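Looking after the Pasora cell: your questions answered

Last updated May 25, 2024

I get the same handful of emails every month from people who've copied our two-arm Pasora cell, or the simulated version of it, so I've put my answers on one page. Set the kettle going, some of these ramble a bit!

Do I really have to set it up in simulation first?

You don't have to, but I would. I build every new layout in sim before I touch a bolt on the real bench. It's so much cheaper to drive an arm through a virtual shelf (I've done it plenty) than to wait for a new wrist bracket from Trarine.

What should I use for a first test?

Pen into holder. It's a small target and a skinny object, so if your grip or your base position is out, you'll know quick smart. I leave the shelf at the back with nothing in it until the pen task is behaving, then start adding things to the bays. The right arm does the pen and the left one stays parked off to the side.

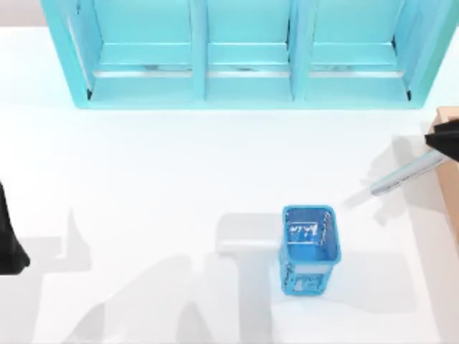 Nesrin Çınar: My right arm always lines up a bit to one side of the holder, by the same amount every run. Is that the gripper or the base?

Same amount every run says base to me, Nesrin. Check the base offset in your cell file against the one you measured, and do it before you fiddle with the fingers. If the error wandered about I'd be looking at the grip instead.

How often do you re-zero the joints?

Every 90 hours of running, and any time somebody has leaned on an arm. In the sim copy I reload the zero file whenever the real one changes, or the two drift apart and you'll spend an afternoon chasing a fault that's only on paper.

Why bother with the wrist view?

It's the view I trust for close work, and also the one that goes wrong most. Fog, exposure and near clipping are all separate settings in our build, and they all make a mess in their own way. If the background is so pale you can't make out shapes, turn the fog down first, and leave the exposure where it is until you've had another look.

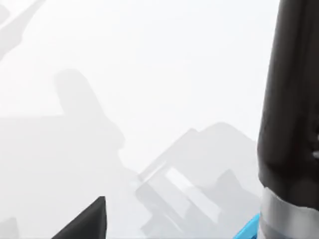
Kamlesh Sengar wrote in to ask whether the wrist view needs its own lighting profile, or if it can share the one for the overhead view. Sharing is fine to start with. I split mine in January, mostly so I could darken one and leave the other alone, and I haven't gone back.

Where do I find the settings you use?

In the Skunodau folder, file 153. File 199 is the older one with the single arm, so skip it unless that's what you've got.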